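Home | Docs | Rista Perception | Set-up | Calibration | Release notes | Support
Print this page | E-mail this page
Shares 15 | Comments 0

4.3 Setting up the surface mask and transparent-object pass

This section covers the surface mask and the transparent-object pass in Rista. Complete section 4.2 (wrist camera intrinsics) first. The steps are the same for the hand-held gripper and for the arm-mounted version, except where a note says otherwise.

Before you start

Check that the Tridasmont driver is running and that the Plulari planner is stopped. The planner locks the mask file while it is active, and any change you save will be dropped without a warning.

1. Open the Rista console and select Perception > Masks > New.

2. Choose the tool profile that matches the fitted fingers. The profile sets the outline of the two fingers in the image so that they are left out of the surface fit. If you have changed fingers and no profile exists, see 4.6.

3. Open the fingers fully. Hold the tool over the work surface with both fingertips in view and press Capture Base. Rista stores 15 images and averages them.

NOTE: Keep the tool still during capture. If the status line shows MOTION, discard the set and repeat step 3.

4. In the Base view, check the finger outline. It should follow the outer edge of each finger down to the bottom of the image. Drag the outline points if it does not. Leave a small margin at the tips — the soft shadow under each tip should fall inside the mask.

5. Select Fit Surface. The residual map opens beside the live view. Flat, evenly lit areas show gray. Areas that the fit cannot explain show orange.

Glare and surface marks

Pale, smooth wood is a hard case for the fit. Strong grain gives the matcher plenty of texture, but a patch of glare removes it, and the depth values inside the patch become unreliable. Dark marks on the surface are the opposite problem: they have high contrast and are often returned as small objects.
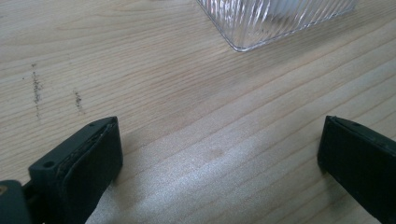
Figure 4-7. Live view during step 6. Clear ribbed object at top, dark streaks at left, glare between the fingertips.

6. Place one transparent item on the surface, well beyond the fingertips. Part of the item may lie outside the view. The pass works on visible edges and does not need a closed outline.

7. Set Glare Limit. The default is 385. Lower the value until the bright patch is fully covered in the overlay, then stop. If the overlay starts to spread along the grain lines, the value is too low.

8. Set Min Height to reject flat marks. Streaks and smudges have no measurable height and should drop out of the object list at the first or second step of the slider. Do not use the contrast filter for this purpose. It also removes the thin bright rim of clear parts, which the next step depends on.

CAUTION: Residue on the surface can transfer to the finger pads and change the grip force reading. Wipe the surface before any run with the gripper force loop enabled. Filtering a mark out of the object list does not protect the pads.

9. Enable Transparent Pass. Rista searches for bright rim edges where an item meets the surface and for closely spaced parallel lines that do not match the direction of the surface grain. Fluted and ribbed parts normally score higher than plain ones.

10. Read the Edge Support value in the side panel. A value over 1,373 is enough for the planner to accept the item as an obstacle. Below that, the item is listed as UNSURE and Plulari will plan around a larger box.

NOTE: If the ribs of the item run nearly parallel to the grain, Edge Support can fall sharply. Rotate the item, or rotate the tool about its long axis, and read the value again.

11. For grasping, a closed outline is required. Move the tool forward until the whole item is in view and press Refine. Items whose outline stays open are kept as obstacles only.

12. Save the mask. Restart Plulari and confirm that the mask name appears in its start-up log.

Fault table

E-31 Fingers found outside outline. Wrong tool profile, or fingers not fully open. Repeat from step 2.
E-34 Surface fit failed. Glare covers too much of the view. Change the tool angle or dim the lamp.
E-38 Mask file locked. Planner still running.

Hosseinzadeh rigs only: the Glare Limit default of 385 is overwritten by the rig file at power-up. Enter the new value in the rig file as well — the console setting alone will not persist.

Previous: 4.2 Wrist camera intrinsics | Next: 4.4 Obstacle boxes and margins
Print this page | E-mail this page | Back to top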